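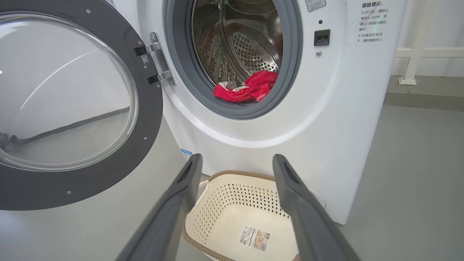
On Jun 6, 2024, Behrouz Heydari wrote:

> I've read the draft letter to the county twice now and I still think we're asking for the wrong thing. More hearing slots would be nice, sure. But if a woman has to stand in the same hallway as the man she's asking to be protected from, she's going to turn around and go home before her slot comes up. I've watched it happen at Gestness. Could we put the hallway first and the slots second? Also, where does the 356 come from? I can't find it in the February notes.
>
> Behrouz

Hi Behrouz, hi everyone,

Sorry for the slow answer, I wanted to go back through my notebooks before I wrote anything, and my handwriting is terrible.

First the easy one. The 356 is the number of protective order petitions on the Fonport calendar for the stretch we covered, and 206 is how many of those had a hearing where the person who filed was in the room. I took both from the printed calendars plus our own sheets. You couldn't find 356 in the February notes for the very good reason that I never typed it up. I'll do that this weekend and send it along with the sheets, so somebody else can check my adding (please do!).

I want to be careful with the gap between those two numbers, though. We don't know why people didn't show up. Some of them may have settled things through a lawyer, some got the date wrong, some moved. A few were told by a relative to drop it, because I heard one of those conversations myself on the courthouse steps, and it was his mother doing the telling. So I'd rather the letter didn't say that all of those women were scared off. The clerk's office will jump on that, and then we'll spend the whole meeting talking about our math.

Now the hallway. I think you're right and I've changed my mind. When I wrote the draft I was still annoyed about the morning when they called seven cases in a row and continued every one of them, so slots were all I could think about. But I went back to Gestness on Tuesday and sat on that bench outside the second courtroom, and it's exactly as you say. There's one bench. There's one drinking fountain. The in-laws come too, that's the part I always forget to mention – it's hardly ever just him. It's him and two brothers and an aunt, and she's there with a folder on her lap and maybe a cousin if she's lucky. The deputy stays by the metal detector because that's where he's been told to stay.

The old jury room at the end is locked most mornings. I asked about it at the window and was told it's used for storage on and off. Could the letter ask for that room by name? I like asking for something with a door you can point at. If they'd open it from eight until the calendar is finished, and let an advocate sit in there, that would cost them a key and a few chairs.

Staggered exits would be my second ask. Right now everybody gets their paperwork at the same window and walks out to the same parking lot at the same time. In Jisance they hold the respondent back for a bit while the petitioner leaves, and when I called over there the woman on the phone sounded surprised that anyone would do it differently.

Then slots third. Does that work for you?

A couple of other bits while I have you all:

The interpreter thing is still a mess. I was in the room when a father-in-law offered to translate and it took the judge a moment to say no. She did say no, to be fair to her. But I'd like a line in the letter asking that the interpreter be booked when the petition is filed. As it is, they find out on the day and the whole thing gets put off again, and she goes home for another two weeks with an order that she can't read.

On the flyers: we have some 1,000 left of the old ones with the wrong phone number. Please don't hand these out, even with the number crossed out. The new ones will be at the Arabzadeh office, second floor, and you can pick up a stack any afternoon. I'd still like to see them in laundromats and the pediatric waiting rooms first, and the library only after that. A flyer does more good in a place where she'd be going anyway.

Whoever can't do mornings anymore, just tell me, no hard feelings at all. I'd much sooner know than have an empty line on the sheet. And if you're new and haven't sat in yet, remember we don't talk to either side inside the building, and no writing down of kids' names, ever.

I'll move the paragraphs around tonight and send a second draft to the list. Behrouz, would you write the hallway part? Two or three paragraphs, what you saw and when, no adjectives. You were there a lot more mornings than I was, and it should sound like you.

Talk soon, and thanks for reading the thing twice.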